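The Well at Treltadau

The man from the water board came to Treltadau in May with a clipboard and a cold. He told us the well was fine. I had been told a lot of things were fine by people with clipboards, so I asked him to drink from it.

He said he wasn't thirsty.

My aunt says the well grants a wish to anyone who walks down to it before breakfast and keeps quiet the whole way. She has believed this all her life and has never had anything she wished for, unless you count the stove. I don't count the stove. She bought it on payments from a store in Hundum, and I carried the back end of it up the steps.

Still, people came. They had been coming ever since a woman from Gemen said her hearing came back on the walk home. I met her once. She asked me to repeat my name three times and then called me by my brother's. But the story was already in the paper by then, and the town had put up a sign and a box for money. The first summer the box took in $1,187. The town spent it on a bigger box.

I worked the gate on Sunday mornings. You learn a good deal about people who are trying not to talk. Couples were the worst. They would start down the path holding hands, and by the second bend one of them would be pointing hard at something, and the other would be shrugging, and by the bottom they were both furious. They wished anyway. I always wondered what they did with the wish in that mood.

The mayor said there had been around 2,000 visitors. I had the ticket stubs at home in a coffee can and knew better, but he hadn't asked me.

Then the pump at Shin broke down and the board started drawing water from our side of the hill. The well dropped. By the end of the month you could lean over and hear nothing at all when you let a coin go, and then, a good while later, a small dry click. My aunt said it was resting. The mayor said it was seasonal. The man with the clipboard came back, without the cold this time, and said it was fine.

"It's empty," I said.

"The level is low," he said, and wrote something down. 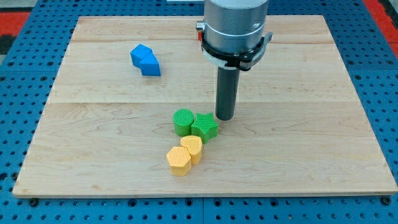 I went down by myself the next morning, before breakfast, with my mouth shut. I want to be clear that I didn't believe in it. I had a flashlight and a rope, and I wanted to know how much money was at the bottom.

There are 159 steps on that path. I had never noticed how loud I was on them. My jacket squeaked. My knees cracked. Somewhere below me a bird was going at it as if it had paid admission.

At the wall I stopped and turned the light on and looked over. Stones, a shoe, a lot of coins, not as many as you'd think. I stood there working out whether the rope would hold me. And then, since I was there and hadn't said a word, I thought of something I wanted. It was a small thing. I felt stupid right away and turned the light off.

My aunt was at the kitchen window when I got back. She looked at my shoes, which had mud on them up to the laces.

"Well?" she said.

"It's dry," I said.

She looked at the shoes again — longer this time — and put two eggs on the stove.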